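Morris Reading Room: Tables and Surfaces

Share 7 | Comments 1

The Flovedell Furniture Collection maintains this gallery as a record of the wooden tables in daily use throughout the Morris building. The tables are working furniture. They are assigned to study, repair work, bench exercises and meetings as the calendar requires, and the Collection's responsibility is to see that their tops remain sound and fit for use.

The Collection reviewed its table register in June, and the entries below are taken from that review. Each entry gives a short account of the surface and of the care it receives. Visitors who wish to consult the full register may do so at the Getport desk during opening hours.

Entry 1685. Wooden tabletop, warm brown, with the grain running in long horizontal streaks. In use for bench work. 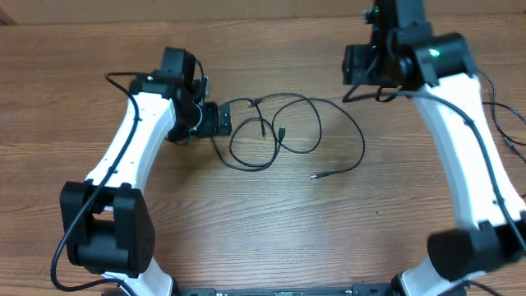
Tops of this kind are dusted each morning with a dry cotton cloth and wiped along the grain. Water is used sparingly, and standing moisture is removed at once. The Collection does not permit silicone polish on any table in the building — it complicates later refinishing and leaves a film that attracts dust.

Cables and cords may be laid directly on the wood. Users are asked to lift them when they are moved, as dragging a connector across the surface can leave a fine line in the finish. Adhesive tape should not be used to hold cables in place. Weighted cloth strips are available from the Getport desk and should be returned at the end of the session.

Entry 3387. Surface detail. Lighter tan bands alternate with darker brown, and small pale specks and light scratches are present in the finish. A black cable lies across the grain.

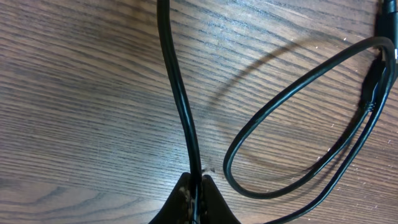
Skivico Reader wrote to ask whether light scratches of this sort ought to be filled with wax, having had mixed results with a dining table at home. The Collection's practice is to leave fine marks alone unless they can be felt with a fingertip. Deeper marks are filled with a hard wax matched to the darker part of the grain, then leveled and buffed by hand. Soft wax sticks are suitable for a cabinet side but wear away quickly on a working top.

Entries from 4000 onward, covering the upper floor, will be added to this page when their review is complete. Corrections to existing entries are welcome and should quote the entry number.

Contact the Collection | Copyright Flovedell Furniture Collection | Back to top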